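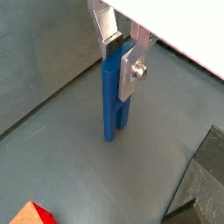

The blue H, upright and off the ground.

Alunham open day, Jun 27, 2020

I had been told to allow two hours for Alunham, and I allowed two hours, and then I spent most of one of them looking at a shape sorter. My own record with these things is poor. According to my mother I dealt with mine by putting the pieces down the back of the radiator, where the holes were bigger.

Getting there is the usual business. The 54 goes from outside the station and drops you by the gate, or by the gate they used to have, and you walk the last 200 yards along a fence looking like somebody who has come to steal copper. There was a table with lanyards. Mine said Mousavi, which is not my name but is the name of the building, and I wore it all afternoon and answered to it twice.

Davoud Hassanpour took our group round. He is a tall man with a quiet voice, a poor combination for anyone standing at the back, and he has a habit of asking a question and then waiting, properly waiting, until some child in the front row cracks. He began with the blue piece. What letter is it? An H, said the child. And if I lay it on its side? There was a long pause while a dozen adults privately turned an H on its side. An I, sort of, if you like your I with a hat and shoes. I was pleased to get there before the man from Ridov, who had come all that way and had a notebook.

It is a nice object, that H. Matt plastic, a very strong blue, the uprights rounded off at the bottom so that it looks like something you would be allowed to chew. Everything else down there is grey or nearly grey — floor, walls, the lot — and after a while your eye gives up on the rest and just follows the blue about.

The block itself is more serious than I remembered them being. I grew up with a square, a circle and a triangle, and felt stretched. The red one at Alunham has nine cutouts in its top, three rows of three, and they don't go easy on you. There is a star. There is an oval, and next to it a pair of short slots like a dash that has been told to repeat itself. One of the places in the front row is three little round holes in a triangle, which I took for a plug socket from a country I haven't visited. Beside that is an arch with a curve bitten out of it, and I would still like to meet whoever sat down and decided a toddler needed an arch.

We argued about the circles. There is one in the very middle and a larger one at the front right corner, and the woman next to me held that this was unfair, as the small peg would surely go down the large hole and you would think you had won. Davoud Hassanpour said that was a very good point and moved us along. 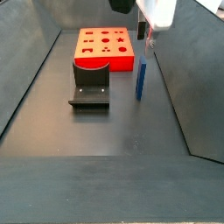

Tea, and the Mullita room

Tea was in the Mullita room, up one flight, with a hatch. The urn had its own ideas about when to stop. There was a fruit loaf, already sliced, and a plate of shortbread that the front row had got to first, children being quick on stairs. I had the end of the loaf and a seat by the window, and listened to the man from Ridov explain to the shortbread people how his own town does an open day, in October, with parking.

They do another tour after tea, of the stores, but I had a bus to think about. I handed the lanyard back at the table and was thanked, by name, as Mousavi.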